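Re: [Fledwood-staff] Folding trial, what happens to our hours

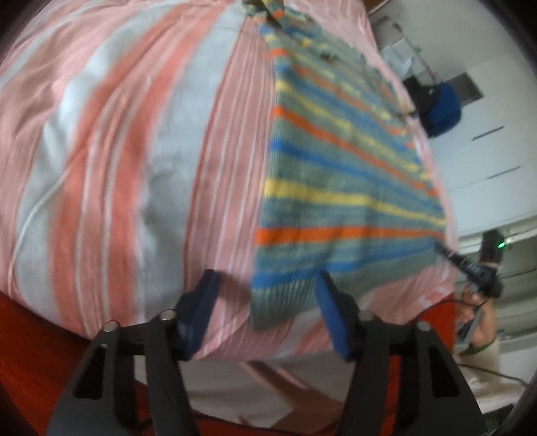 3 min read

August 8, 2022

I've now read the Kikent summary twice and I still can't find the sentence that says what happens to the people in finishing. There's plenty on "throughput" and "freeing up hands." I work in finishing at the Cullholm site, I fold for a living, and I'd like to know what my hands are being freed up for. Look at what they're asking the thing to learn on. A knit with orange, yellow and blue stripes, bunched up at the top, lying over a striped cloth with folds of its own. I can find the ribbed hem because I know what a hem feels like. Whoever is standing there in the beige with the green on the sleeve is doing it with a gripper, and that's paid time, and I don't see it anywhere in the labor figures.

Somebody wrote last week:

> The system will take over the flat work first, so towels and
> pillowcases. Staff will move up to inspection and mending. We
> expect some 900 pieces a shift with no overtime, and no one
> should see a change in hours before April.

A few things about that.

"Flat work first" is fine as far as it goes. Flat work is also where people sit when their wrists are bad. If you give the towels to the machine, the ones left on the floor get sweaters and fitted sheets all shift. I didn't see that in the summary either.

"Move up to inspection." There are seven inspection stations at Cullholm and 17 of us folding. I asked at the meeting where the rest go and was told it was a good question.

Mending takes training. We used to have a mender teach it on the clock and that was dropped two budgets ago. If it's coming back, say so and put it on the schedule. If it isn't, please stop using it in the emails.

As for 900, is that what comes off the table, or what comes off the table and doesn't have to be folded again? When the Were bagging line went in, we got a number like that too. It left out everything we pulled back by hand, and for months the refolds were logged as "staff variance." I kept my own tally on the back of the cart sheets and I'll do the same with this one.

I'm not against trying it. Some of this work is dull and hard on the neck and I wouldn't miss it. But I'd like three things in writing before anyone else is asked to pick up a gripper:

- what rate people get for hours spent on the trial
- who counts refolds, and where the count is posted
- what "no change in hours" means after April

If the answers are in some other document, send the link to the whole list, please, and not just to me.

Finishing, Cullholm, early shift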